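Torton Community Help > Workshop and Repairs > Machines and automation

Can a robot arm do processor swaps yet? Small refurb shop, lots of towers

posted by frade_bench, 21 September 2018

Right, quick one before I lock up. We do refurb desktops at Skultus, mostly ex-office stuff, strip, clean, test, back out the door. There are 1,187 towers to get through by the end of November and most of them need the processor out and a different one in. My thumbs are going. My eyes are going too if I'm truthful.

So the question is whether a machine can do this bit yet. Not the whole job. I know it can't unpack a pallet and find the screw someone's rounded off. Just the processor. Side panel already off, cooler already off, case lying flat, chip waiting next to it in a holder. Arm picks up chip, arm puts chip in socket, lever down, next.

It's a Dell tower, green board, socket in the middle of it with the metal frame flipped up. Doesn't sound like much when you type it out. But look at what's in the way, the cables come right across from the power supply and go over to the drive end, and the arm has to come down past all that with a gripper and a camera on it.
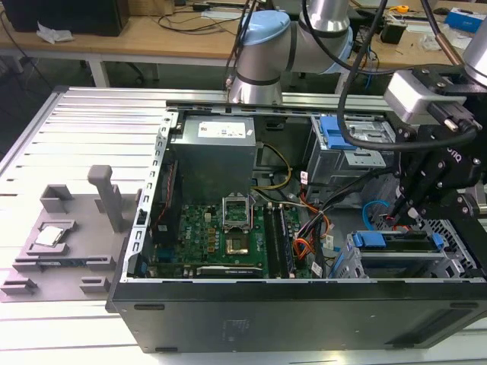

What I'm after

Has anyone got a setup like this doing real work, all day, no person standing next to it? Or is it still a thing where it does one nicely and then everyone goes for lunch.

Also what breaks. I can live with slow. I can't live with bent pins, that's the board gone and I've lost more than I saved. A good bench hand does the chip itself in well under a minute, old paste and cooler is extra. If the arm takes three times that but does it overnight I'd be happy as anything.

Not fussed about brands. Had a look at the Prillurum brochure and it's all drawings of smiling people, no times in it, no failure rate, nothing. Asked twice.

Budget is not huge. Don't say "depends" please, I know it depends.

slottednut

Short version, yes for the chip going in, mostly, if everything is where it should be. No for the rest of the job. Long version because I've got ten minutes.

The pick up is the easy bit. Put the chip in a proper recess so it always starts in the same place and the same way round. People try to be clever and have it picked off a flat mat. Don't. Every little bit it can slide about is something you've then got to correct at the other end, over the socket, where you have no room to be wrong. Printed holders are fine for this. We print ours, chuck them when they wear.

Putting it in the socket is the bit that everyone thinks is hard and it's middling. You come straight down, let go low, don't press. Gravity does it. Our arm averaged 83 seconds a chip and I would say half of that was it creeping the last little way. You could speed it up. I wouldn't.

What really did us in was the cases. You clamp a tower down and think it's in the same place as the last one. It isn't. Cheap steel, bent corners, feet missing, they all sit a bit different. So the arm has to look each time, find the socket, and work out where it is from there. Camera on the wrist is what most people go for. Works well until there's glare off the metal frame round the socket and then it's guessing. Get your lights sorted before you spend anything else. Diffuse, from both sides, and black out the window if you've got one.

Then cables. I can't stress this enough. A person shoves a cable out of the way with the back of their hand without even knowing they did it. The arm has no idea. Yellow bundle off the power supply is the worst in these sort of cases, it bows up into the middle. We ended up having someone tuck the cables before each tower went on. So that's a person in the loop, and while they're there they may as well have put the chip in themselfs, which is what my boss pointed out.

Lever: forget it for now. Ours could do it on one board type and one only. Different maker, different lever, start again.

Anyway this is the sort of working space you've got once the panel's off, socket frame stood up on its own and the memory right beside it. Chip on the holder to the left, so the arm has the whole side of the case to get over on every trip. 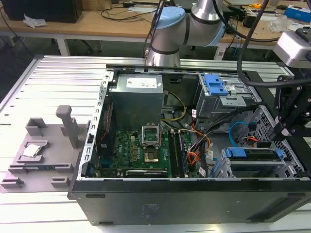 rustynorth wrote back: how many did it drop though? 83 seconds is fine by me but that's only the good ones surely. And did you ever leave it on its own overnight, or is that just something people say they're going to do.

slottednut replied: fair. We didn't leave it overnight. Tried it for an evening with the door open. It stopped itself with the chip held in mid air, could not find the socket, and sat there till someone reset it. Which is good behaviour, I'd rather that than it having a go. Drops were rare. Put in the wrong way round, never, that's down to the holder. Bent pins, 2 boards, both early on and both my fault, I'd told it the board was higher than it was... or lower. One of those. Whichever one bends pins.

rustynorth wrote back: ta. I'd been about to order one.

oldkettle

I do this for a living more or less (fitting arms into small workshops, not selling them) and I'd put it a bit differently. Stop asking can it do the chore. Ask which bits of the chore sit still. A chip, a holder and a socket sit still. Cables, paste, stuck coolers and tired plastic clips don't. Same reason you can get a machine to cut your grass but it won't pick the socks up off the bedroom floor. The grass stays put.

If I was in your shoes and had that many towers I'd go about it like so. Do these in order, don't skip to the fun one.

1. Sort the towers by model before anything. If most of them are the same Dell case you've got a chance. If it's a mixed bag, stop here and hire someone for the autumn.

2. Build the platform. Slotted aluminium, so you can bolt stops anywhere and move them when you've got it wrong, and you will get it wrong. Case on its side, open side up, pushed into a corner made of two stops. Not clamped on all sides, the steel just flexes and you end up chasing it.

3. Holder for the chip goes beside the case, fixed to the same platform. Not on a seperate table. I went to one place where it was on a trolley. Someone knocked the trolley.

4. Run it with no chip, over and over. Down to the socket, stop short, back up. Watch the arm's own cables while you do it. Everyone watches the gripper, and meanwhile the loom on the arm is dragging across the drive cage and catching on a latch. The blue plastic ones are good at that. You want the wrist to be able to wait above the back of the case, with its cables well clear, and the gripper over on the right not touching the grille end.

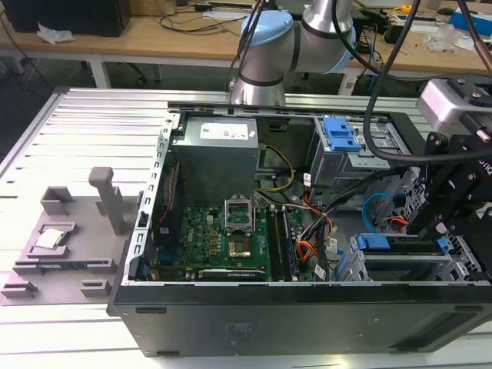
5. Now use a dead chip in a dead board. You'll have plenty. Do this for days, longer than feels sensible. Take each one out by hand and look at the socket with a glass.

6. Only then a live one, and keep a person on cooler, paste, cables and lever. Let the arm have the placing and nothing else. Write down every stop and what stopped it. After a fortnight read it back and you'll see it's the same few things, usually light and cables.

As for whether it pays by the end of November. No. Not starting from where you are. You'd still be on step 5 with most of the pallets untouched. But if you think there'll be another lot next year then yes start now, do it alongside, and don't let it near the deadline work.

One more thing, thumbs. Get a vacuum pen. Costs next to nothing, lifts the chip by its lid, no pinching. Might get you through to Christmas on its own.

frade_bench replied: didn't know about the pen. Ordered. Most of them are the same case so that's step 1 I suppose. Will have a go at the platform once this lot is out the door, and I'll put up what happens. Thanks both.

mumof5

Sorry not the same thing but my floor robot can't get over the edge of a rug so I wouldn't trust one with a computer. We had a Dell for years and it was fine, we never changed anything inside it. Have you tried just asking a local college if any students want the work? They are good with small parts and it would be done by half term I should think.

Also does anyone know if the floor ones can be told to leave a room out, mine goes under the sofa and stops.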